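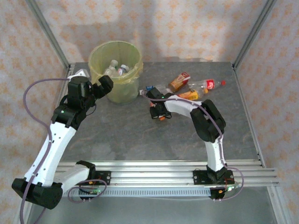
Grirau Two-Arm Sorting Cell — what to budget for before you order

Hi, Crescencio Bermúdez here. I write the equipment pages at Flunetden and I also answer the phone, so if you call about the Grirau on a Saturday you get me. Most people ask about the arms first. I'd start with the table!

The cell comes as a framed enclosure with both arms on a front rail, and you can pick your own wall covering (go wild, ours is flowery). Leave 41 inches of walkway in front. I know that sounds generous, but you'll want it the first time you have to get at a base with a wrench in one hand.

What's in the price: frame, rail, both arms, grippers, one day of setup. What isn't: bins, liners, spare cable ties, and the bottles you practice on. Start saving those now, caps on, labels on, all shapes. A pile of identical bottles will make any cell look good and you'll learn nothing from it.

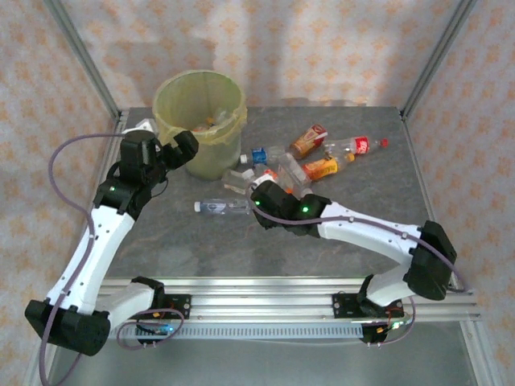
Zeng wrote in to ask whether a shop on a tight budget could buy the cell with one arm and add the other next year. You can, and the rail is the same either way, but order the second mounting plate up front — adding it later means another visit, and visits cost over $200.

Put money aside for cables too. They move all day and they wear, so I tell everybody to keep 4 spares on the shelf and order more in February when we restock.

Gripper fingers are a separate line on the quote. Ours are yellow blocks and I like them for round stuff, though your parts may want something else, so send me a box of whatever you handle and we'll try it. 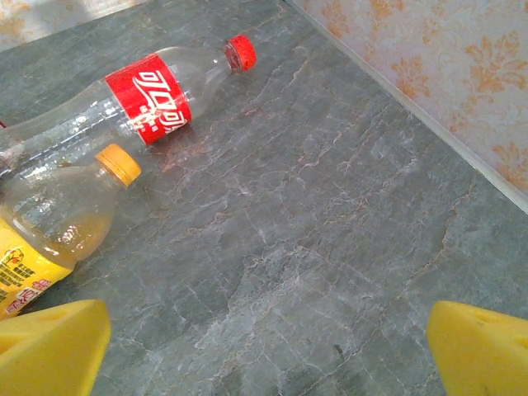

Skalau's comment on the old version of this page was that fingers should be priced in pairs, with a spare pair written into the first order, and I've changed the quote form to do that. Lead time on fingers is 10 working days. The full cell takes longer, so call me before you promise your boss a date.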